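Robot budget talk packs the back room at Jallard

5 Nov 2021

So I went to the equipment planning night at Jallard, mostly for the coffee, and came home with four pages of notes and a strong urge to redo my own spreadsheet. If you run a small shop and you've been wondering what it costs to get going with robot training gear, this one was worth the drive!

The big news first: Jallard is going ahead with its spring purchase. Brynhildur Kragh, who handles the buying over there, has $4000 set aside for the first round, and she was pretty open about how she got to that number. The quote from Plastitz for a pair of hand-held grippers with cables and mounts came in at $1083. She had penciled in $1000, so she's over by a bit and not losing sleep. What bugged her more was the shipping, which wasn't on the first quote at all (I've been burned by that one too, so I was nodding along like crazy).

The rest goes to tables, clamps, spare finger pads and what she calls the boring drawer. She wants the order in by May. Nothing with a motor and a price tag to match gets bought until the first batch of recordings has been looked over, and I think that's smart. An arm is a huge chunk of money for a shop that size, and Liem, the other supplier she's talking to, wants a deposit up front.

Larasati Halim from Nolleretti talked next, and hers was the part I enjoyed most. She went through a list of 33 things her team bought in their first year and which ones they'd buy again. Extra cables, yes, always. A fancy rolling cabinet, no. She also told everybody to budget for people's time before anything else, and a few folks near me stopped typing and looked up at that. Somebody asked whether she'd lease next time and she said maybe for the arm, never for the small stuff.

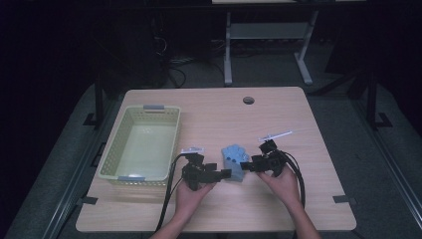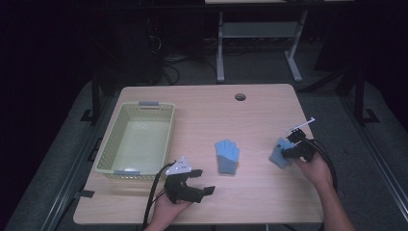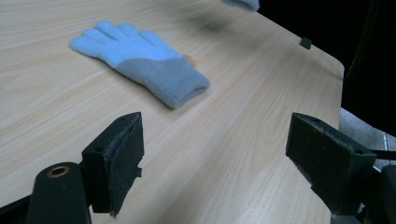

My own list is a lot shorter than Larasati's, and I've been putting off the line for props and consumables because it always looks silly next to the expensive stuff. I had it down as "misc" with no dollar amount. But you need things to pick up! A big toy building block, a couple of blue knit gloves and a plastic basket with handles don't cost much one at a time, and I still want them written down where I can see them. Same goes for the pads on the gripper fingers. The felt-like one on the left finger in the last shot is a little frayed along its edges, so replacement pads are getting their own row now, right under cables. I'm also moving the second table up from the wish list, if I can find one at a decent price.

Brynhildur says she'll share her final sheet once the Plastitz order is signed, shipping included this time. I've asked for a copy and I'll post the totals when I get them. If anybody has a quote from Liem they're willing to compare, drop me a line, I'd love to see how their deposit terms look for a smaller order.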